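3.2 Packaging Trial

The second stage of the project examined soft plastic packaging collected from the shared kitchen at Bumholm residence. Over six weeks in autumn, the group sorted 2242 items, of which 699 were bags or film. Each item was placed in one of 14 categories according to colour, clarity and printing.

Clear bags without printing were straightforward to sort. Milky or semi-transparent bags took longer, as printing or an enclosed label could be mistaken for part of the bag itself. Group members disagreed on more than 6 of the categories at first, and the sorting guide was revised before the second count.

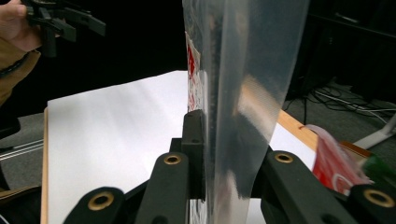

Figure 4. Translucent plastic bag with red and white printed graphics partly visible along one side.

Items were sorted on a table and recorded on the Patum tally sheet. A bag with any visible printing was entered as printed, whether or not the wording could be read. Folded bags were opened before being assigned a category.

The revised guide reduced the number of disputed entries, although Categories 9 and 11 still overlap. The group recommends that they be merged before the trial is repeated at Haslinger House. Full tallies are provided in Appendix B.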